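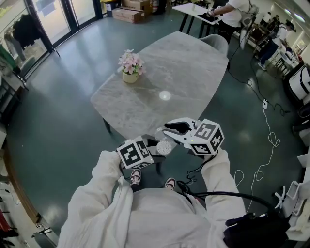

A week with the grippers, and I can't stop thinking about cups

2022-10-02

I've wanted to write this up since Tuesday and my hands were too tired! That sounds like a joke, but holding a gripper in each hand for most of a day does something to the muscle at the base of your thumb. I ride a bike with bad brakes and I thought I was prepared.

So. Purkano is the little project I joined in May, and the idea is that you teach a robot household jobs by doing them yourself, with the same kind of gripper it will have. You hold one in each hand, you do the job, and the motion gets saved along with what the gripper's camera sees. No robot needs to be in the building. Later the recordings all go to Kandport, where the training happens, and a few weeks after that somebody sends us a video of an arm doing (or fumbling) the thing we did.

Before this I'd only ever done remote control. At Skadau we had a pair of leader arms on a bench, and you pushed them about while the real arms copied you across the room. I loved that too, it feels like puppetry, but there was a small lag and you never forgot it. You'd reach, wait, look, reach a bit more. With the handheld ones you just reach. The first time I picked something up I laughed out loud, it was so quick.

This week's job was table things. Pick up a small plastic cup, carry it to the table, set it down near the flowers without knocking the flowers, let go, back off. Then the other way around, from the table back to the start. The target is 900 good runs for this one job and we're at 86, which looks pitiful written down, but Monday was nearly all setup and by Friday I was getting into a real rhythm.

What I hadn't expected is how much of it is about letting go. Grabbing a cup is easy. Close the jaws, stop when the pads have it, done. Releasing is where it goes wrong, because if you open with the cup even slightly tilted it rocks, and then you've taught the robot to rock cups. I've started lowering until I feel the table through the gripper, a tiny knock in the palm, waiting a beat, and then opening slowly. You can hear it too, with a hard tabletop.

Other things I've picked up:

Keep the marker cubes where the cameras can find them. I have a habit of rolling my wrists in when I concentrate, and that hides a face of the cube. Two whole batches on Wednesday had holes in the tracking from me doing that.

Roll your sleeves, or wear tight ones.

Don't correct too neatly. If you miss the cup, go back for it like a normal person would. Those recordings are useful, the robot will miss cups too. What you don't want is a wild swing and a mutter and then a perfect grab.

Vary where you start from. I stood in the same spot for 30 minutes before I noticed, and everything I'd recorded came in from the same side.

I spent Thursday evening going back over the gripper's own recordings, and I'd recommend that to anyone who does this work. It changed how I move. From down there the table is a landmark you steer by, and every bit of fidgeting in your hand turns into the whole room lurching sideways. I thought I was smooth. I was not smooth! I've slowed my approach a lot, mainly in the last stretch before contact, and Friday's runs look so much calmer.
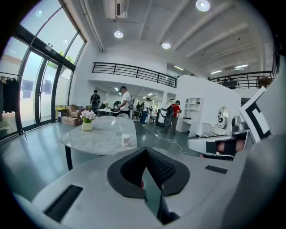
Dudás wrote back after I'd sent over a few of my clips, saying slower is fine up to a point, but a robot trained on very careful hands ends up hovering over the cup as if it's scared of it, so please keep some runs at the speed you'd use in your own kitchen. Fair enough. I went and timed myself at home with a yogurt cup and I'm a lot faster there, and a lot sloppier too.

So next week's plan is a mix. I want 100 runs at kitchen speed before I touch anything else, then back to the careful ones, and I'm going to shift the table between batches. I've also asked if we can try it with two cups at once, one in each gripper, which nobody has said yes to yet.

If you've done this kind of recording, tell me what you do about your thumbs. I've tried tape and I've tried a tennis ball, and the tennis ball is winning.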